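흰색 상판 작업대, 매트 깔까요 그냥 쓸까요

게시판: 작업실·가구 > 책상/작업대
조회 311 · 댓글 6

sukach_desk
작업대 상판 표면 관련 질문입니다. 흰색 무지 상판이고 바닥은 짙은 회색 계열 카펫입니다. 소형 부품 분류용으로 쓸 예정이며 현재 상판은 비운 상태입니다. 검토 중인 안은 두 가지입니다.
1안: Tendari 회색 고무 매트 전면 부착
2안: 매트 없이 사용, 작업 전후 마른 천으로 닦기
매트 견적은 배송 포함 218 다르함 나왔습니다. 조명은 확산형이라 반사는 심하지 않습니다.
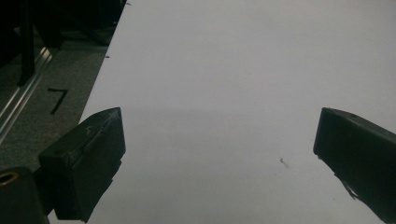
읽는 시간 1분 · 댓글 포함

bindar76
2안. 흰 상판의 장점은 이물 식별입니다. 사진에서도 중앙 약간 오른쪽의 황갈색 도는 회색 부스러기가 바로 보입니다. 회색 매트였으면 못 찾습니다.

Debashish Herath
동의하지 않습니다. 식별성은 인정하지만 작은 나사는 맨 상판에서 구릅니다. 카펫으로 떨어지면 그 얼룩덜룩한 짙은 색에서 찾는 시간이 더 듭니다. 저는 Zwane 매트를 13개월째 쓰는데 낙하가 확실히 줄었습니다.

bindar76
구르는 문제는 트레이로 해결됩니다. 전면 매트는 과합니다. 모서리부터 들뜨고 그 밑으로 먼지가 들어갑니다.

Debashish Herath
들뜸은 접착 방식 문제입니다. 양면테이프를 네 변 전부에 돌리면 안 생깁니다. 점 부착이면 당연히 들뜹니다.

Sandamali Khondokar
절충안으로 흰색 실리콘 매트는 어떻습니까. 상판의 절반만 덮고 나머지는 닦아 쓰면 됩니다. 다만 정전기 민감 부품이면 일반 실리콘은 제외하십시오. 그리고 카펫에 검은 테이프로 숫자 7 모양 표시가 있는데 작업대 위치 기준입니까? 카펫에 오래 붙여 두면 접착제가 남습니다. 7월에 떼다가 파일이 같이 뜯긴 적이 있습니다.

sukach_desk
답변 감사합니다. 정전기 민감 부품은 없습니다. 테이프는 위치 기준 맞고, 작업대 자리가 확정되면 제거하겠습니다. 부품은 대부분 M3 이하라 구르는 쪽이 더 신경 쓰입니다. 우선 흰색 매트를 절반 크기로 주문하고 상판 위쪽의 작은 점들은 닦아 보겠습니다. 안 지워지면 그쪽을 매트로 덮을 생각입니다.

bindar76
점은 이소프로필알코올로 먼저 시험하세요. 아세톤은 상판 재질 확인 전에는 쓰지 마시고요. 매트 두께는 최대 2mm 권합니다. 더 두꺼우면 경계 턱에 손목이 걸립니다.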